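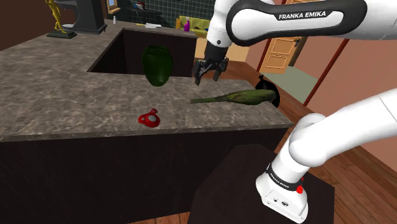 Filed under: Club Talk > Hudec Rovers > Coaches & Staff

Jul 14, 2020, by Geeta Bajpai

Last updated 8 hours ago

**Would you have him back as coach?**

So it's on the club site now, the old captain is one of the names they've talked to about the assistant job. Same guy who walked across the river to Hodero for free and then scored against us in the Osemico Cup semi and ran the full length of the field to do it in front of our end. I was in that end. I had my niece on my shoulders and she asked me why the man was pointing at us.

I know it's been years. I know he played 102 games for us before that and most of them were good and a bunch of them he played hurt. But I read the news on my phone in line at the pharmacy and I swear my face got hot. Am I being a baby about this? Would you have him back?

---

**northgate_lou**

No. Next question.

---

**SaltAndVinegar**

Yes, in a heartbeat, and I was in that end too, Geeta. (Row near the back, by the broken turnstile, if you remember the guy with the drum, I was next to the drum. My ear has never been the same.)

We've shipped goals from corners two seasons running. He's spent three years coaching defenders at Trinemeo and they went from hopeless to pretty stingy. I don't care if he pointed at me. He can come to my house and point at me if we stop conceding at the near post.

---

**northgate_lou**

Trinemeo got stingy when they bought a goalkeeper.

---

**SaltAndVinegar**

They bought the keeper in the second year! They were already better by then, go look at the first spring. They were losing 1-0 instead of 4-0. I watched way too many of those games because my brother-in-law has a season ticket and a bad back and can't drive himself.

---

**Hodero_Hal**

Visiting from across the river, please be gentle.

For what it's worth, he didn't come to us for free because he was greedy. Your board let his contract run down and offered him less money than he was already on. Everybody over here knew it. We thought it was Christmas.

The celebration was dumb though, I'll give you that one. I laughed at the time but it was dumb.

---

**Geeta Bajpai**

Hal, I've heard that version and I've also heard that he turned down two offers before the low one. I don't think any of us on here has seen a piece of paper. My problem was never the leaving anyway, people change jobs, I've changed jobs. It was the running. It's a long field! He had time to think about it!

---

**tallpaulie**

Time to think about it is the part that gets me too. He passed three of his own teammates trying to hug him.

---

**mrs_offside**

I think you're all forgetting what was being sung at him for the whole first half. My husband and I moved seats over it. There was stuff about his wife and stuff about his kid, and his kid was at the game. If a crowd did that to me for forty-five minutes I'd run further than he did.

I've been going since I was a girl and I love this club and I was ashamed of us that night. Not one person wrote that in the match thread, I remember looking.

---

**northgate_lou**

It was a semifinal against Hodero. What did he think was going to be sung?

---

**mrs_offside**

Not that, Lou. Sing about him being a traitor, sing about his haircut, fine. There's a line and I don't think it's a hard one to find.

---

**Geeta Bajpai**

I didn't hear the stuff about the kid. I was lower down and it was so loud with the drum. I'm not saying it didn't happen, I believe you, I just never knew that. Hm.

---

**SaltAndVinegar**

I heard it. It came from a pretty small bunch over on the left but you could hear it okay. The drum guy stopped drumming because of it, he was furious, he nearly got into a fight over it.

---

**tallpaulie**

Can we talk about the actual coaching for a second, because I don't think he's right for it and it has nothing to do with pointing.

He was a great organizer as a player because he yelled. That was his whole thing. Our back line next season is going to be basically children, the oldest one is 21. We had a yeller two coaches ago and the young guys went into their shells and half of them asked to go out on loan. I'd like somebody patient. The woman running the under-18s is patient, and they've been the best-drilled side at this club for ages. Promote her and save the money.

---

**Hodero_Hal**

He yelled a lot less once he got to us, if that helps. Our left back was 19 when he arrived and says he learned more from him than from anyone. It was in one of our programs, I'd scan it but the scanner is under a pile of my wife's sewing.

---

**tallpaulie**

That does help a little. I still want the under-18s coach.

---

**northgate_lou**

I'd take her too. Look at that, Paulie, first time we've agreed since the pies went up.

---

**cornerflag40**

Mod hat on for a minute: I've taken out two posts that repeated the lyrics. We can discuss the song without printing it. Hat off.

My own two cents, I'd have him back but make him do one of those fan evenings first, in the clubhouse, chairs out, anyone can ask anything (whenever we're allowed to fill a clubhouse again). Let him say his bit about the contract and let mrs_offside say hers about the singing. Then we play football.

---

**SaltAndVinegar**

I'd go to that! I'd bring the drum guy.

---

**northgate_lou**

I'd go, and I'd sit at the front with my arms folded.

---

**Geeta Bajpai**

Okay, I'm still not a yes. I've moved from "over my dead body" to "ask me after the fan evening". I called my niece and asked if she remembers it, and she said she remembers the hot chocolate and that I said a word I shouldn't have. She's also voting for the under-18s coach, by the way, she says she was nice to her at soccer camp.

---

**mrs_offside**

Your niece has my vote for chair of the board.

---

**Hodero_Hal**

If you don't want him, we'll have him back. Our assistant just left for Trinemeo.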